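Mernuvby Suturing Service: Frequently Asked Questions

What does the service include?
Pirnham supplies the Mernuvby instrument set, installation at your centre and operator training. Licensing is arranged separately through Hollis.

Who may enrol?
Enrolment is open to surgical trainees and to veterinary programmes. Each intake is limited to 17 participants, and the next opens in April.

How long is the training?
The programme runs for 56 hours over 3 modules. Participants who do not complete a module may repeat it at the Desurthorpe centre.

What is the fee?
The fee is $3,335 per participant, payable on enrolment. Cancellations are honoured in full until the first module begins.

Does the instrument tie knots on its own?
No. All movements are directed by the operator at the console.

What does the operator see while suturing?
The console shows a close view of the instrument tip and the tissue. 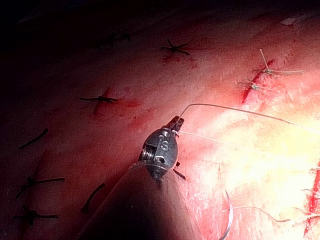

Instrument jaws holding suture thread, with interrupted sutures in the tissue behind.

Whom should I contact?
Enquiries should be addressed to Radomír Hrnčiar, Programme Office, Desurthorpe.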